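The water at Kostmont was supposed to make you remember things. Orsolya Pálfi had read this on the side of the bus, again on the paper cup they gave her at the station, and a third time on a brass plate screwed to the wall of the pump house, where it was credited to a monk and the year 1507.

"Remember what sort of things?" she asked the man at the desk.

"Whatever you've lost," he said. His badge said Valentin Bratu. "People come for names, mostly. Faces. A lady last August got back the whole of her wedding."

"Had she forgotten it?"

"She said she had."

Orsolya wrote that down. She had been sent by an insurance firm, Dijkstra, which had begun to receive claims from people who wanted their stay at Kostmont paid for as treatment. Her manager wanted two pages and a recommendation. She could have done it from her kitchen, but the firm would pay for the train and she had not been anywhere since spring.

She was given a room on the second floor with a view of the car park and a bottle of the water on the windowsill. The label said Jusorby, with a drawing of a hill that looked nothing like the hill outside. She drank half of it standing up. It tasted of pennies. She sat on the bed and waited, feeling foolish, and remembered that she had left the bathroom window open at home.

She wrote that down too, and then crossed it out.

At dinner they put her with two regulars. Grażyna Ziółkowski was a retired dressmaker who came twice a year and had, she said, recovered most of her childhood. Ottar Granström was large and quiet and had recovered nothing so far, although he had been drinking the stuff for nine days.

"It's slower with men," said Grażyna.

"Who says so?" asked Orsolya.

"Everybody here says so."

"Has anyone checked?"

Grażyna looked at her kindly, as you might look at a child who wants to see the tooth fairy's receipts. "I remembered the colour of my grandmother's front door," she said. "Green. I hadn't thought about that door for sixty years. I had one glass, I lay down, and there it was."

"Might you have remembered it anyway? Lying down?"

"I lie down at home. I never get doors at home."

Ottar ate his soup. When Grażyna went to see about the pudding, he leaned over and said, in a low voice, that he was trying to get back a telephone number. It had belonged to his brother, a long time ago, and it would be no use to anyone now. He only wanted to see if it was still in there.

"And if it comes," said Orsolya, "how will you know it's the right one?"

He thought about it for so long that the pudding arrived.

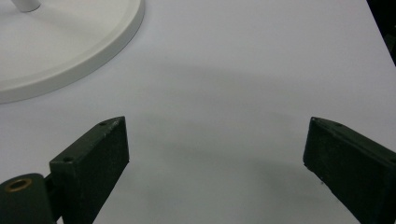 In the morning she asked to see the doctor. There was one, it said so in the brochure, and after an hour she was shown up to a warm office where Przemysław Kaczmarczyk was eating a boiled egg. He was not a medical doctor, he said at once. He was a doctor of geology. He seemed glad to have a visitor.

"There's iron in it," he said. "A bit of sulphur. It's perfectly decent water."

"Does it do anything to the memory?"

"What did they tell you downstairs?"

"That a lady got her wedding back."

"Ah, yes. She sends a card." He put salt on the egg. "I can tell you where the water has been. It falls on the far side of the hill and takes about thirty years to come out on this one. What it does once it's inside a person is outside my field."

"But you let them put your name in the brochure."

"They put 'doctor' in the brochure. I have asked them to put 'of geology' and they tell me there isn't room."

She asked if there were any figures. There were, in a way. A few years ago the owners had handed out a form, and he found her a copy in a drawer. Of the guests who had filled it in, 72 per cent had remembered something during their stay. She turned the sheet over to see if there was another side. There was no mention of how many guests had been asked, or what they had remembered, or whether anybody had ever gone a whole week without remembering a single thing.

"I remembered I'd left a window open," she said.

"Then you'd be in the 72," said the doctor.

She went for a walk to be annoyed in private. The path ran up behind the pump house through wet beech trees, and halfway along it somebody had put a bench with its back to the view. She sat on it and began the report in her head. No evidence of any benefit. Claims drawn from memory about memory. Recommend refusal in all cases. It was a good firm start, and she was pleased with it until she got to the part where she ought to say what the guests did get, because they plainly got something. Grażyna got a door. She got it twice a year, with pudding, and a dining room full of people who wanted to hear about it.

Still, that was a holiday. Dijkstra did not pay for holidays.

She took the four o'clock bus. Ottar was in the hall when she came down with her case, sitting under the clock with his hands on his knees. He stood up when he saw her.

"I got it," he said. "Last night, brushing my teeth. All of it but the last two numbers."

"Are you sure of the rest?"

"No," he said. "I thought about what you asked. There isn't a way to know. He's the only one who could have told me." He did not seem very put out. "But I said it aloud and it had the right tune."

She had nothing to say to that, and the driver was sounding his horn. Valentin Bratu carried her case down the steps and pushed a bottle of Jusorby into the side pocket without asking.

On the train she finished the two pages. They said what she had decided on the bench, nearly word for word, and she saw no reason to soften them. Somewhere after the second tunnel she was thirsty, and the trolley hadn't come, so she opened the bottle and drank it. Pennies again. She looked out at the fields and kept a sort of guard over her own mind – anything that turned up now would be a coincidence, and she meant to treat it as one.

Her father used to peel an orange on trains, in one long strip, and hang it on the coat hook.

She had always known that. She was nearly certain she had always known it. She screwed the cap back on and got out her pen to number the pages.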